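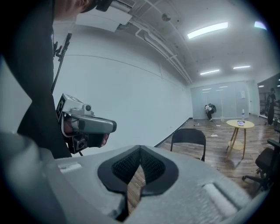 Teaching by showing is the oldest kind of teaching going, and in this fourth session we come at last to doing it with robots. In the first three handouts we wrote out every move for the arm ourselves, and I know from the grumbling in the corridor that some of you found it a slow business. The hand-held gripper is a good deal friendlier. You hold it, you do the job, and what you did becomes the lesson. Have a look at the inner faces of the two black fingers before you pick one up for yourself, and notice the fine grid of raised bumps on the pads. New students tend to look at the outside shape of the fingers, which is handsome enough, and forget that the pads are what touch the cup, the spoon or the sock. Please keep them clean. A thumbprint of hand cream will spoil an afternoon, as my group at Pistville found out last May.

Handout 4: Showing a robot what to do
Course notes, revised 2023-01-10

Two ways of showing

We shall use two methods this term, and you will try both. In the first you hold the gripper yourself and carry out the task with your own arms, walking about as you need to. In the second you sit at the desk and drive the arm from a distance, watching it through the glass or on the screen. People often ask me which is better, and I'm afraid my answer is a bit of a shrug. It depends on the job, and a little on the person.

Working by hand is quick. You can feel when the lid has caught and you can shift your feet without thinking about it. The trouble is that your body can do things the arm can't. You lean, you twist, you reach round a corner with your elbow tucked in, and later the arm is asked to follow a path it has no hope of following. Driving from a distance is slower and, for the first hour, rather maddening, but every movement you record is one the arm has already made.

The Duda exercise

Duda is our name for the small set of table tasks you'll be working through: put the cup on the saucer, fold the cloth, close the box. They look childish on paper. Do give them a fair go, though, as the cloth in particular has humbled some very clever people.

Each of you will record 10 showings of each task. Start with your hands in a slightly different place each time, and move the objects a little too – a hand's width is plenty. If all your showings are the same, the robot learns one path and is quite lost when the cup turns up somewhere new. If they're wildly different, it has trouble finding what they have in common. You'll get a feel for the middle ground, and it's quite a pleasant feeling when you do.

Move at a steady pace, a bit slower than you would at home. Pause for a breath before you close the fingers and again after you open them. Keep your free hand well out of the way, and don't tidy up until you've stopped recording! Every year somebody's robot learns to close the box and then wander off after a pencil.

What to do with a bad one

You will drop things. Keep going if you can put it right in a natural way, because a showing in which the cup slips and is picked up again is useful to us. If the cup has rolled under the radiator, stop, mark the showing as spoiled and begin again. Don't delete it. We look at the spoiled ones together in the last session and they make for a good discussion.

The shared Claso folder holds 639 showings from earlier groups, of which 245 are of the cloth. Watch at least 5 of those before your first turn. You'll see how differently people go about it: some pinch a corner and lift, some drag the whole edge across, and one patient soul smooths the cloth flat after every fold.

For next time

Read the Pekero notes as far as the section on timing. You can leave the sums at the end for now, we'll do them together on the board. Write half a page on a task from your own kitchen which you think would be hard to show by hand, and say where you think the difficulty lies. Peeling an egg has been done rather often, so do try to find something else.

Bring a jumper with close-fitting sleeves, as loose cuffs get in front of the lens, and hand in your half page at the start of the session.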